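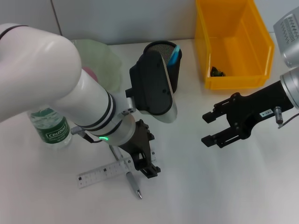

The white table, with the yellow bin, the mesh pencil holder and a bottle of Cestbon.

Table tidying gets its own morning at Sandach

I dropped in on the desk tidying morning at Sandach in January, and I have to say I loved it! The idea comes from Danai Petridis, who wants every shared table cleared before lunch - pens in the mesh cup, odds and ends in the bin, drinks off to one side. She's signed up 38 tables so far (mine is one of them, and it needs it).

The rules fit on a card. You get 4 minutes a table, and whatever has no home goes in the big plastic bin until someone claims it. Water bottles get emptied and go out with the recycling, labels and all.
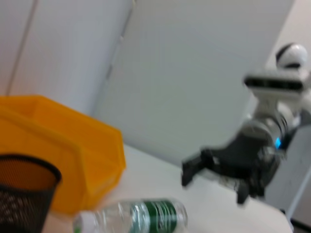

Next up

Grinano is hosting the next one, starting at 2 in the afternoon. Bring a bin if you have a spare - Danai says she can't have too many.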